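Einzelzimmerzuschlag: Warum zahlen Alleinreisende für ein leeres Bett?

Wer allein eine Kreuzfahrt bucht, zahlt in der Regel für zwei. Das steht selten so im Prospekt. Dort heißt es «Preis pro Person bei Doppelbelegung», und erst auf der letzten Buchungsseite erscheint der Zuschlag. Bei meiner letzten Anfrage, einer Woche ab Ramthorpe im November, waren es 300 Euro auf einen Grundpreis, der mir ohnehin schon hoch vorkam.

Die Begründung der Reedereien kenne ich. Eine Kabine ist eine Kabine, sie wird gereinigt, beheizt und belegt einen Platz im Schiff, egal wie viele darin schlafen. Das stimmt. Es stimmt aber auch, dass ich nur einmal frühstücke, nur einmal zu Abend esse und nur einen Platz im Theater brauche. Diese Ersparnis taucht in keiner Rechnung auf.

Mein Bekannter Clyde Baptiste fährt seit 16 Jahren allein zur See. Er hat sich angewöhnt, sehr spät zu buchen und die Kabinenkategorie offen zu lassen. Damit kommt er manchmal ohne Zuschlag davon. Für jemanden im Ruhestand mag das gehen. Wer seinen Urlaub im Frühjahr beim Arbeitgeber einreichen muss, kann nicht sechs Tage vor Abfahrt entscheiden, ob er an Bord geht.

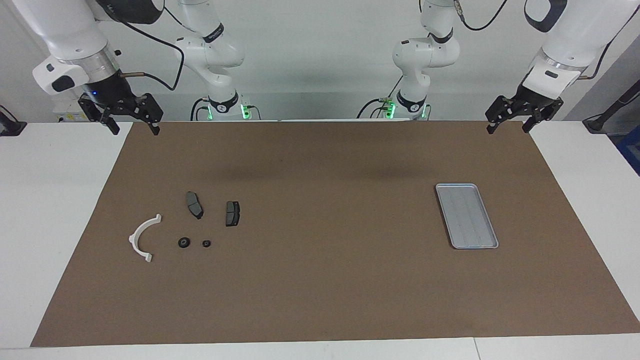
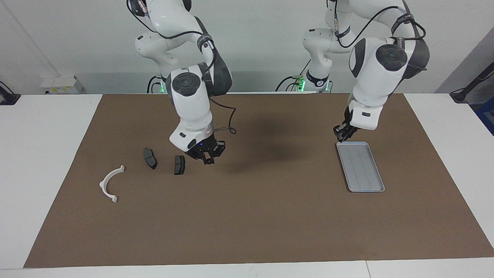
Dabei gibt es Anbieter, die es anders machen. Gromutis hat auf seinem kleineren Schiff 16 Einzelkabinen, alle innen, alle ohne Zuschlag. Sie sind eng, der Schreibtisch ist ein Klappbrett, und den Koffer schiebt man unters Bett. Trotzdem sind sie meist als Erstes ausverkauft. Clandton dagegen wirbt mit «Solo-Wochen», und wer genauer hinsieht, findet dort denselben Zuschlag unter dem Namen «Komfortanteil».

Ein zweiter Punkt ärgert mich fast mehr als das Geld. Auf vielen Schiffen wird man als Alleinreisender behandelt, als müsse man beschäftigt werden. Auf der Escobedo lag am ersten Abend eine Einladung zum «Treffen der Einzelgäste» in der Kabine, am zweiten Abend noch eine. Ich bin einmal hingegangen. Es war nett, der Wein war warm, und danach wollte ich lesen. Ich finde solche Treffen richtig für alle, die sie suchen. Man sollte nur einmal fragen und dann Ruhe geben. Und beim Abendessen möchte ich wählen können, ob ich an einem großen Tisch sitze oder an einem kleinen am Fenster. Der kleine am Fenster ist erstaunlich oft «leider reserviert».

Auf einem Schiff mit 2000 Gästen fällt eine Handvoll Einzelkabinen mehr oder weniger kaum ins Gewicht. Die Nachfrage ist da, das zeigt schon die Warteliste bei Gromutis. Ich verlange auch keinen halben Preis. Ein Aufschlag von einem Viertel wäre für mich in Ordnung, wenn er von Anfang an neben dem Grundpreis stünde, in derselben Schriftgröße.

Bis dahin rechne ich bei jedem Katalog selbst nach. Die Woche im November habe ich nicht gebucht.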